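Ticket: Folding board, red jerseys come out crooked
Product: Jomero folding board, adult size
Opened by: Roksolana Koval
Handled by: Geum-ok Yang, Prilel customer support
Status: Closed, partial refund

Roksolana Koval, 8:40 a.m.

I bought the Jomero board in September to get through team laundry faster. There are 34 red and white jerseys to fold after a home game. Your page says every shirt comes out "the same neat rectangle." I never quite believed that, and so far I was right not to.

Plain T-shirts are fine. The jerseys are not. The collar pops up, one side ends up wider than the other, and the striped trim drifts toward the middle where it should sit along the edge. I've gone through the leaflet twice. It shows one shirt, a flat gray one with no collar, which I suppose is the easiest shirt in the world to fold.

Please don't tell me to watch the video. I watched the video.

Geum-ok Yang, 9:25 a.m.

Hello Roksolana, thank you for the details. Could you tell me which surface you fold on, and whether the jerseys are fully dry? Soft surfaces can let the board tilt when you flip the side panels. Please also check that both hinges lie flat.

Roksolana Koval, 9:50 a.m.

They're dry. The hinges are flat. I put a ruler across them.

I fold on the couch. The kitchen table is in use in the mornings and the leaflet says "any convenient surface." If it has to be a hard table, the leaflet should say so. I'm also not convinced the couch explains the collar. A collar doesn't know what it's lying on.

Geum-ok Yang, 10:15 a.m.

That is fair about the leaflet, and I will pass it on. Before we look at a replacement, could you try one jersey without the board, on the same couch? If the trim still drifts, the board may not be the cause. Pictures would help.

Roksolana Koval, 11:30 a.m.

Fine. No board, same couch, red jersey with the white collar and the striped trim. Pictures below. 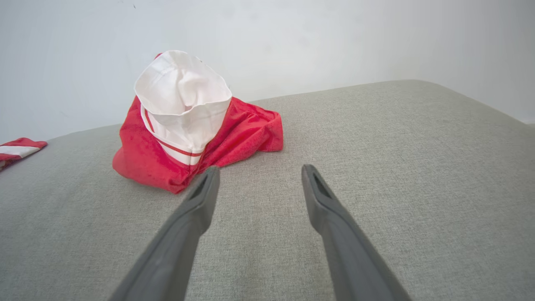
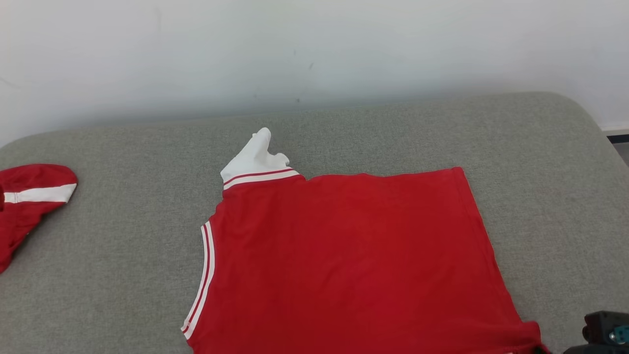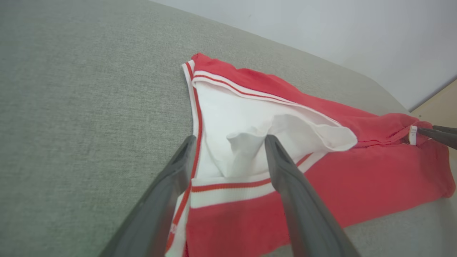

Steps tried so far

1. Shake out the jersey and spread it before making any fold. Done. This does more than anything in the leaflet. A shirt that starts in a heap keeps some of the heap in it.

2. Press the collar down before touching the sides. Done, several times. It stays down if I leave my hand on it, and I need that hand. The support article suggests a clothespin. I tried one and it left a dent in the collar, so no.

3. Use the striped trim as the guide line. Done. Better result than using the shoulder seam, which is what the leaflet tells you to use. On these jerseys the trim curves, so you have to pick one spot on it and stick to that.

4. Repeat with the board on the couch. Done. The left panel sinks when I push on it and the fabric slides. So you may have a point about the couch. I'd call it half a point.

5. Repeat with the board on the kitchen table, after clearing it. Done. The sides come out even. The collar still pops up. The trim is closer to the edge but I wouldn't call it straight.

6. Try the Fovenard sheet, the thin plastic one a neighbor swears by. Done. It slid more than the board did. She can keep it.

Roksolana Koval, 1:10 p.m.

So, where I've landed: the board works on a hard table with shirts that have no collar. That is a narrower claim than the one on your page. Folding by hand with the trim as a guide takes me roughly as long as using the board and looks about as good. I'd like to know what I paid for.

Geum-ok Yang, 1:45 p.m.

Thank you for being so thorough. I checked with our product team. The Jomero was tested with 2 fabric types, both cotton, and both styles were collarless. Your results match that. I can offer a return for full credit, or you can keep the board and we will refund part of the price.

Roksolana Koval, 2:05 p.m.

Two fabrics. And the box says "300 folds, 300 perfect shirts." Were those 300 different shirts, or the same one over and over?

I'll keep it for the T-shirts and take the partial refund. The jerseys I'll do by hand.

Geum-ok Yang, 2:30 p.m.

I do not have an answer on the 300, but I have forwarded the question. The partial refund has been issued to your original payment method. I have also asked for two changes to the leaflet: a line about using a hard, level surface, and a note that collared shirts may need finishing by hand.

Roksolana Koval, 2:40 p.m.

"May need" is generous. Refund received, you can close this. If someone does answer about the 300 shirts, send it to me anyway.

Ticket closed by G. Yang. Linked to leaflet revision request, owner: Seo.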